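Gripper tips from my end of the shed

I've been building a gripper for the bench since November, and enough of you asked for my notes that I'm putting them in one spot. Cadi Wogan and I share the workshop at Drakos Lane, so some of these are hers (the good ones, mostly).

First up, practise on junk you'd be happy to lose. I went through the kids' bath toys and the kitchen drawer before I spent a cent on proper test blocks. You want a mix of hard, squashy and slippery, and something really flat, because flat things will humble you!

A white table is brilliant for this. Every shadow shows up, so you can judge how far off the surface a fingertip is — much easier than on my old oil-stained ply. Wipe it down with a damp microfibre before each session, and keep the tall stuff at the back where the fingers won't clip it on the way through.
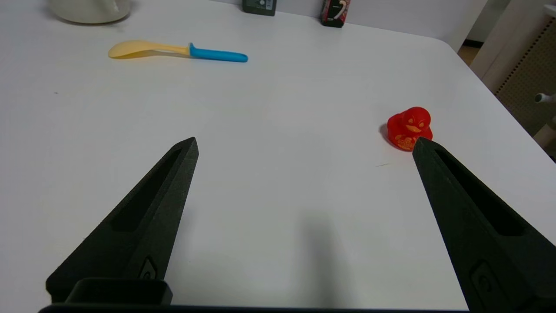
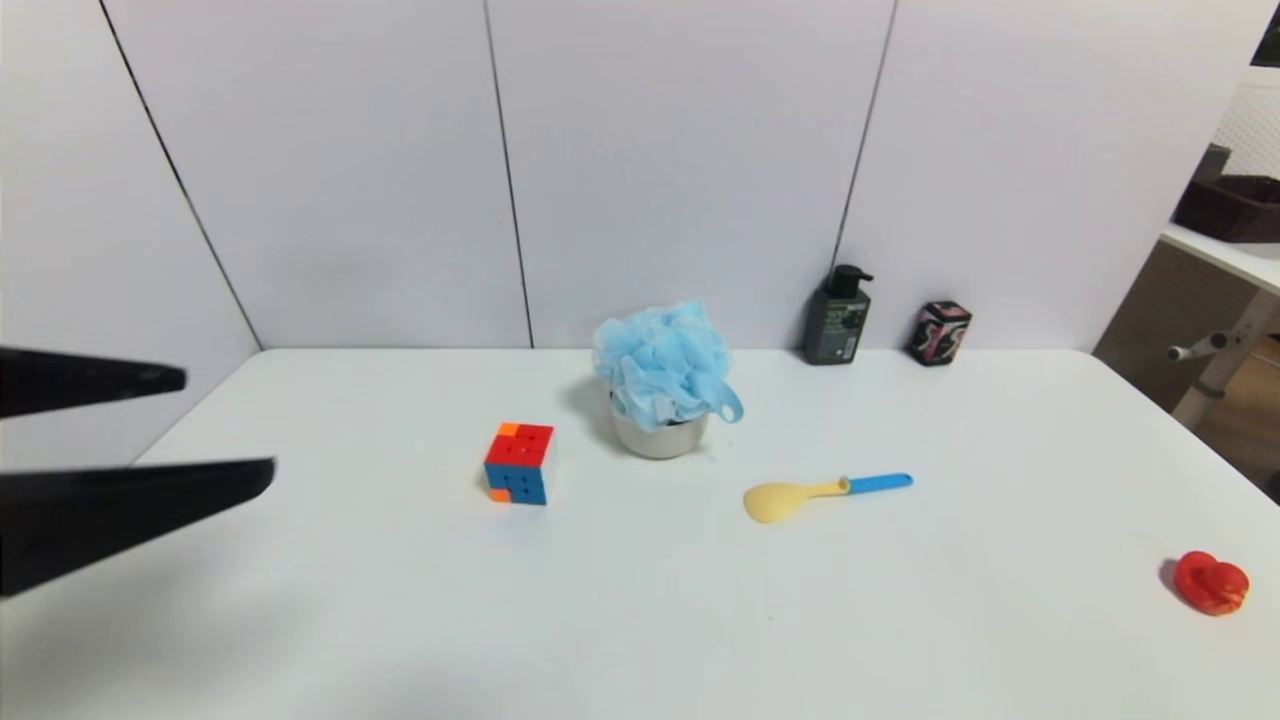
The spoon in those first two is my favourite test of patience. Start with the cube and work up to it.

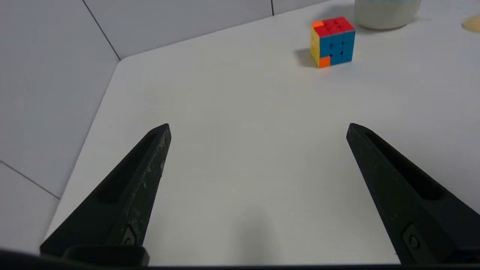
Seung-woo Woo wrote in to say he'd go the other way round and begin with the spoon, on the grounds that a cube flatters a bad gripper and you end up tuning everything twice. He also wants people to put a strip of bicycle inner tube on the fingertips, glued with contact adhesive and left overnight under a clamp. Fair enough, I'm trying the inner tube this weekend.

A few other bits:

Check the finger screws every time you sit down. Mine work loose, and a dab of the removable threadlocker sorted it for a good while.

Run your cables down the back of the arm and leave more slack than looks tidy. I lost 2 connectors by being neat.

Open the fingers wide before you move in. You can always close up slowly.

Write your settings on masking tape and stick it to the bench. My closing speed is 700 at the moment, down from 823, and I'd have forgotten both by teatime.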